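The Long Wait for Brolberg

Every few years somebody tries to film a novel that was supposed to be unfilmable, and most of the time the novel wins. Brolberg was a harder case than most. The book runs to 1057 pages, covers three generations of one family in a mill town, and has a narrator who doesn't speak to another living person until the second half. It was optioned four times. Two of those versions got as far as a finished script, and one had a cast.

The version that finally got made, a series in 6 parts, came from a writer few people outside Scandinavia had heard of. Embla Wikström had spent most of her career on radio plays, and before Brolberg her only screen credit was Warar, a low-budget crime drama that ran for a single season and was never sold abroad. She read the novel at 20, in one week, while she was home sick from a summer job.

"I didn't think of it as a difficult book," she told me when we spoke at her kitchen table in September. "I thought of it as a long one. Those are separate problems."

Her answer to the length was to cut the grandfather. Fans of the novel were upset when the news came out, and it is easy to see why. He gets the best speech in the book, and the flood chapter belongs to him. Wikström kept the flood and gave it to Ross, the younger son, who in the novel is away at school when it happens. The speech is gone. 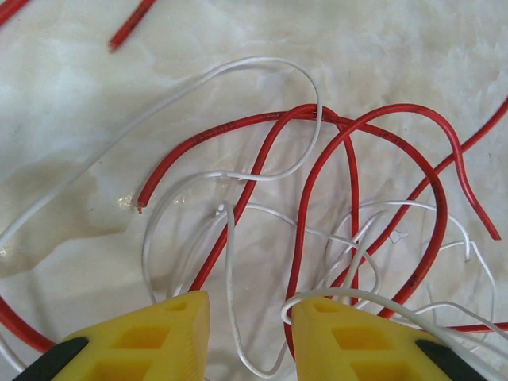 She tried it the other way first. An early draft of the opening episode followed the grandfather for 77 pages, and she says it read like a different show, one where everything important had already happened. When she moved the flood to Ross, the rest of the family had somebody to be angry at. The second and third episodes came quickly after that.

The narrator was harder. Most readers remember her voice better than anything she does, and the usual fix is voice-over. Wikström used some, though less than you'd expect. The first episode has almost none. We watch a woman clean a boarding house, listen at doors and write letters, and it takes a while to understand that hers is the story we are in. I found this slow the first time through and much better the second.

Not all of it works. The fourth episode leaves the town for Roltudus, the island where the mill owner keeps his summer house, and it stays there too long. In the novel the island takes up one short chapter and is mostly gossip. On screen it becomes a full hour of dinners, and the actors, who are good everywhere else, seem to be waiting for the boat back.

The ending has also been changed, and I won't give it away. Readers who love the final page should know that it isn't there, at least in any form they'll recognize. Wikström says she wrote that scene exactly as it appears in the book, watched the actors rehearse it, and took it out the same evening. She still has the pages in a drawer.

She is now working on an original script, set in the present, with four characters and one house. She doesn't plan to adapt anything else for a while, and she hasn't reread Brolberg since the shoot ended. Her old copy is on a shelf in the hall, in two pieces, with the spine gone and the flood chapter held in by a rubber band.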